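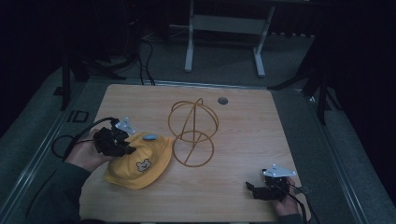 Broltetti support replied that a curled brim on a cotton bucket hat falls under care and handling and not under manufacturing, and asked whether the hat had been stored under load. They also asked for the wash history and the surface it was dried on. The answers are below, in the order the form wants them.

Ticket: brim will not lie flat, yellow bucket hat with bear face patch
Opened: 15/10/2024
Status: open, waiting on Broltetti
2 comments · 11 shares

Symptom. The brim turns up at the front and sides when the hat is set down on a table. The crown creases as well, but the crown recovers when the hat is worn and the brim does not. The embroidered bear on the crown is sound. There are no pulled threads, and the stitching around the patch has not puckered.

Wash history. Two washes, both by hand in cold water with a plain liquid detergent. No machine, no dryer, no iron. The brim was flat after the first wash and has curled since the second. The only difference I can identify is in the drying. The first time the hat dried flat on a towel. The second time it dried over the wire globe from the Jodaren range, the orange-brown one with two rings and curved struts. It was bought as an ornament and Jodaren makes no claim for it as a hat form, so I have not opened a ticket with them.

Storage. Open shelf, nothing on top. Before that it was packed in a bag for 11 days.

Test 1. Dampened the brim with a spray bottle, pressed it flat by hand, left it overnight on the table. The sides went down. The front came back up by morning.

Test 2. Same again, with the brim under a folded towel and a 900 g bag of rice on top. Flat when the rice came off. Curled again after one day on the shelf, less than before.

Test 3. Dried over the globe a second time to see if the fault could be reproduced. It could. The upper ring is narrower than the crown, so the hat slides down until the brim meets the struts, and the brim takes the bend of the struts as it dries. I consider the cause of the shape confirmed. What is not confirmed is why a brim with stitched rows should hold a bend that easily — the product page describes it as stiffened.

Drying surface. The table is a Hadgu top in pale wood with a satin finish. I checked it in case the damp brim had left anything behind, as Hadgu's care sheet warns against wet textiles. I wiped it with a dry cloth and looked along it toward the window at a low angle.

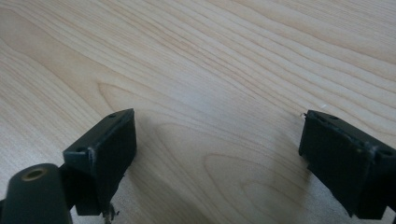
No rings and no raised grain where the hat had been, and no yellow on the cloth. I repeated the check with a white cloth, slightly damp, with the same result. Dye transfer can be removed from the list, and the Hadgu part of the ticket can be closed.

Workaround in use. Hat dries flat on a towel, brim smoothed by hand while damp, crown filled with a second small towel. The globe has gone back to being an ornament. With this the sides stay down and the front lifts slightly, enough to notice when the hat is on the table and not when it is worn.

Open questions for Broltetti:

- Is the stiffening in the brim fused or sewn in? If fused, steam may reset it, and I would like that in writing before trying it.
- Is there a recommended form for drying? The label says "reshape while damp" and gives no method.

Update, same ticket. Farnodard, where the hat was bought, offered an exchange. Declined for now. A replacement with the same brim would presumably behave the same way, and I would rather have the steam question answered first. Ticket stays open until Broltetti responds.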